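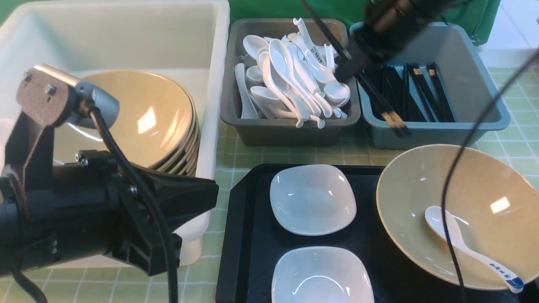
Gripper comparison, week two. Same task all the way through: build a place setting on a black tray from bins of bowls, soup spoons and chopsticks. Two arms, one table, two kinds of fingers to choose from. I'll put the notes in this thread as I go.

Short version of week one for people who didn't follow: we ran the stock fingers that came with the arms and logged everything. They did fine on bowls, badly on spoons, and worse on chopsticks. So I ordered two replacement sets.

Set A is the Lill. Hard finger, narrow tip, small flat pad at the end. Set B is the Mivberg. Wider finger, softer pad, a bit of give in it. Both bolt to the same gripper body, so the motor, the controller and the cables stay the same. Only the last few inches change.

Controller is the Ondo on both arms. I have not touched the firmware since May and I'm not going to until this is finished.

Rules I'm using. One attempt is one approach, one close, one lift. If the object leaves the bin and stays in the fingers until it's over the tray, it counts. If two objects come up together it's a fail, even if the second one falls off on the way. Janaka Jayawardena thinks that last rule is too strict. He may be right for bowls. I'm keeping it.

Total logged so far across both sets: 3151 attempts. That includes everything I later threw out for bad reasons, like a bin that got bumped halfway through a run. Clean attempts are fewer. I'll post the clean number once Sandamali Bhattacharjee has been through the log a second time.

Starting with bowls because they're the easy part.

Nested bowls are a separation problem. Gripping a rim is simple. Getting one rim and not two is where the thickness of the finger matters. On a leaning stack like this one the gap between rims is small, and whatever goes in the gap has to be thinner than the gap.

Lill goes in clean most of the time. Hard narrow tip, slides down the inside of the top bowl, pinches the wall, lifts. Double picks are rare.

Mivberg has trouble getting in. The pad catches on the rim of the second bowl and drags it along. Once it has a bowl, though, it holds it better than the Lill does. The glaze is slick and the hard pad lets the bowl rotate if you pinch it off center. The soft one doesn't.

So for bowls it's a split. Lill to pick, Mivberg to carry. You don't get to swap in midair, so Lill wins on total score, and it's closer than I expected.

One change that helped both: come in along the tilt of the stack, not straight down. I had the approach vertical for most of week one. Changing the wrist angle to match the stack got rid of more double picks than either set of fingers did. I should have done that first.

Someone asked about force settings. I'm running 30 percent of max close force for bowls on both sets. Higher than that and the Lill leaves faint gray marks on the glaze that you can wipe off. Lower and you start to see slips.

Next, spoons.

Spoons in a pile are the worst thing on this table for planning. The handles cross over each other, some of them are face up and some are on their sides, and pulling one moves three others. The camera view you planned from is out of date the moment you touch anything.

They're white glazed ceramic too, so the depth camera gets holes wherever the light bounces. Dark gray bin helps with contrast. I tried a white bin for one afternoon and the segmentation was useless.

What works best is picking a spoon by the handle, near the middle, with the fingers across the width of the handle. What works almost as well is grabbing the edge of the bowl end. What never works is grabbing the tip of the handle. It pivots and falls.

Lill on spoons: good at getting in between things, poor at holding. The handle is curved and the pad is flat, so you get a line of contact and not much else. A spoon picked by the handle swings until it hits something.

Mivberg on spoons: slower to find a spot, much better hold. The pad wraps a little and the spoon stays at the angle you picked it up at. That matters because the next step is putting it down in a bowl, and you want to know where the heavy end is.

Placement note. The target is the spoon resting in the tan bowl with the handle out over the rim to the right. I score it as good if the handle points anywhere in the right half. Sandamali scores it tighter than I do. We keep two columns.

Clean spoon attempts with Mivberg only: 276. I stopped there because the pad on one finger started to peel at the corner and I didn't want a worn pad in the data. Replacement pads are in the box from Zeltdale. They take a few minutes to fit if you have the little press tool and a lot longer if you don't.

I don't have the little press tool.

Update after lunch. New pads are on. I used a clamp and two bits of scrap wood. Letting the glue sit overnight, so no more Mivberg runs today. Lill only for the rest of the afternoon.

Chopsticks. This is the one people keep writing to me about.

Two ways to do it. One, pick a single chopstick, place it, go back for the second. Two, close on a pair and move them together. I started with singles. It's slow and the second stick almost never ends up parallel to the first.

Pairs are better if the sticks are standing or leaning in rows, so the fingers can close across two at once. The bin is narrow enough that most of them stay upright. If they fall flat in the bottom you may as well stop and reset.

The failure I see most is one stick held and one stick loose. The fingers close on the thicker part of stick one, and stick two sits in the gap with nothing pressing on it. It looks like a good grasp until you lift.

Lill closes on pairs more evenly than I thought it would. Flat pads, straight sides, the two sticks line up against each other. When it misses, it misses completely and you know right away.

Mivberg lets the sticks sink into the pad, so it will hold two that aren't quite side by side. Good in theory. In practice it also holds three, and three is a fail. I've had a lot of threes.

Force matters more here than on anything else. Too much and the pair scissors, the tips cross and you get an X. Too little and they slide lengthwise during the move. I went up and down in small steps for most of Tuesday and ended on a number a little under the bowl setting. I'd want to redo that before telling anyone else to use it.

For the people asking why the arm comes in from the far side for the chopsticks: reach. The near arm can get to that bin but the wrist ends up folded over and the cable gets tight. The far arm has a straight line to it. The near arm gets the bowls.

Cables, while I'm on it. Leave slack. Then check the slack at the far end of every move, because the loop that's fine at home position hangs lower when the arm comes forward. A low loop can catch the rim of a bowl. I've now got a check in the log for "cable touched object" and it gets used more than I'd like.

I priced shorter cables. Shorter is worse. What I want is a clip halfway up the forearm so the loop stays on the outside. Printing a couple of those this week.

Camera question from yesterday's replies. I compared the head view against a fixed camera mounted over the table. Overhead is better for where things are on the tray. Head view is better for which spoon is on top. If I could only keep one I'd keep the head view, but when the near gripper is working it blocks a good part of the left side and you lose the bowls. The planner has to go on what it saw a moment earlier.

A wrist camera would fix that. It would also add another cable. See above.

Tablecloth question, asked by about 5 people. The check pattern is useful. It gives the overhead camera something to line up on, and if the cloth shifts you can see it in the grid. The cloth does shift. Tape the corners underneath.

The green cloth at the back is there so the background stays the same from day to day. Before I hung it, the detector kept finding things across the room.

Where the two sets stand right now:

Bowls: Lill ahead by a little.
Spoons: Mivberg ahead by a lot.
Chopsticks: Lill ahead, mostly because of the triple picks.
Small square dishes: no real difference. Both grab the edge, both put it down flat. I've stopped spending time on dishes.

The obvious answer is one set on each arm. Lill on the near arm for bowls, and then I have to decide about the far arm, which does both spoons and chopsticks and wants a different finger for each.

Janaka's suggestion is to move the spoon bin closer so the near arm handles bowls and chopsticks and the far arm only does spoons. That puts the chopsticks back in the bad wrist position. We drew it out on paper and I don't think it works without moving the bases.

Sandamali's suggestion is to trim the Mivberg pad. Take a couple of millimeters off the tip so it has less to sink into, leave the rest. Cheap to try. I have one old peeled pad I don't mind ruining, so that's the first job tomorrow.

Reply to the person who asked if I'd tried suction: yes, last year, on a different table. Bowls were fine. Spoons were hopeless and chopsticks were not possible at all. I'm not going back to it for this.

Reply to the person who asked about cycle time: I'm not reporting it yet. Both arms are running well under full speed while I change hardware. Any number I gave you would be about my speed limit and not about the fingers.

Reply to the person who asked for the finger drawings: the mounting plate is mine and I'll post that. The fingers belong to the people who sell them.

Last one for today. Lill runs finished, log saved, bins reset for the morning. Trimmed pad goes on first thing, spoons before chopsticks. I'll add to this thread when there's enough of a run to say anything.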